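Let the Small Tournaments Keep Their Own Rules

The Paswood ladder has put out another draft of its shared ruleset, and this time it wants every local and online event that reports results to use it. I have run a small monthly bracket for four years and I think this is a mistake.

The case for one ruleset is easy to make. Players who travel don't want to learn a new ban list each time. Results from different events can be compared. New organizers get a document they can copy. I accept all of that. When our group used the Prondlow rules for a season, the number of arguments at the check-in desk went down, and I was glad of it.

But the draft goes a long way past a ban list. It sets the length of a turn timer, the number of games in a set, the order in which teams are shown, and how long a player can be late before losing the round. It fixes entry at 4000 rating points for anything called an open. Our event has never had more than 150 players and most of them have no rating at all, because they play with friends and come to us once a month. Under the draft, we would either turn them away or stop calling the thing an open.

Small events are also where formats get tested. The two-team format that most people now play on the ladder began at a side bracket that would have been refused under these rules. So did the rule that lets a player see the opposing team for longer in the first game. Both were unpopular when they started - I disliked the second one a lot - and both were changed several times before anyone bigger picked them up. A ruleset that only moves once a season can't do that kind of work.
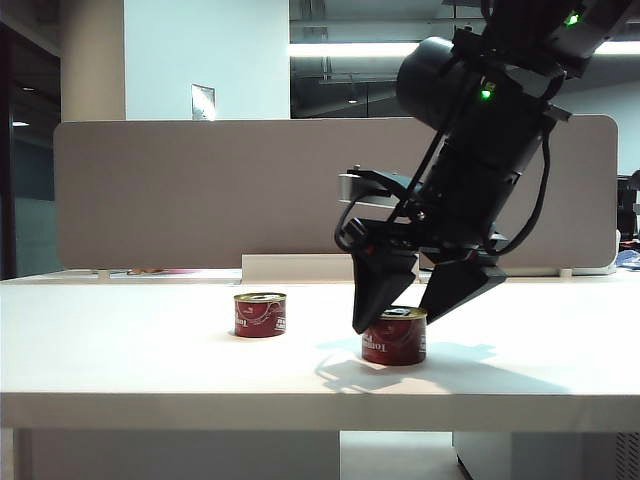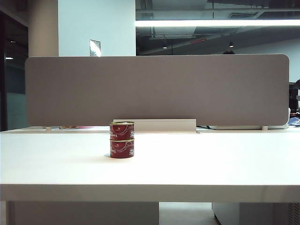
A robot arm above a can; two cans stacked. The label reads in part "Tomato".

There is a fairness problem too. The people writing the draft mostly play in the top bracket, and the timer shows it. A short clock suits somebody who has played the same team for months. It punishes the player who built one last night and still has to read what the moves do. In our bracket the longer clock adds time to each round, and we finish at nine in the evening where we could finish at eight. Our players have voted on this twice and kept the long clock both times.

Supporters say that events can opt out. They can, but then results won't count toward the seasonal invite, and the event drops off the Clilteck calendar, where nearly all of our new players find us. That's a heavy price for wanting an extra two minutes on the clock.

What I would support is a short core: the ban list, the reporting format, and the procedure for a dropped connection. Those are the parts where a difference between events really hurts people. Leave the timer, the set length and the entry bar to whoever is running the room, and ask them to post their choices before sign-up opens.

Comments on the draft are open until the end of April. If you run an event, or play in a small one, send yours in and say how many of your players would be left out by the entry bar.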